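Filed under: Opinion, Robots & Research

In praise of the dull middle of the demonstration
By Treasa Moriarty
June

I have spent a good part of this spring reading about how two-armed robots are taught to tidy a table, and I'd like to put in a word for the slow bits. The Tarkus method, as most of you will know by now, takes a person's demonstrations and trims out any stretch where an arm is sitting still, on the grounds that a waiting arm teaches you nothing. The team began with 2793 demonstrations, kept 2640 of them after checking, and then set about the scissors work with great cheerfulness.

Now, I like the Tarkus people, and their trimmed policy is quick (I do enjoy a quick robot!). But I keep thinking about what happens when one arm has its fingers round something and the other has nothing in its grip at all.

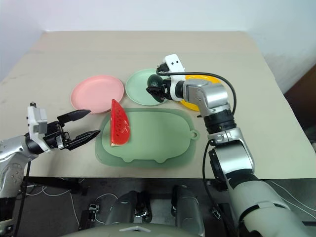
An arm that waits is telling the other one something, surely, in the way that my sister and I can clear up after Sunday lunch with hardly a word because each of us knows when to hang back. Cut the hanging back and you are left with two very busy arms and no manners. When the Hegarty group repeated the work with the pauses left in, using only 2129 demonstrations, their robot took longer over every plate and its arms got in each other's way far less often. I'd take that bargain, and I suspect anyone with breakable crockery would too.

I don't say every pause is precious. People scratch their noses and lose their place, and a machine needn't learn that. I would just like somebody to look at the waiting before throwing it away.

2 comments

Kamlesh Jaiswal
Enjoyed this, but speed matters if you're paying for the bench time. Could you not keep the pauses and play them back faster?

nunamlow_reader
My grandad washed, my gran dried, and she did a great deal of waiting. Agree with every word.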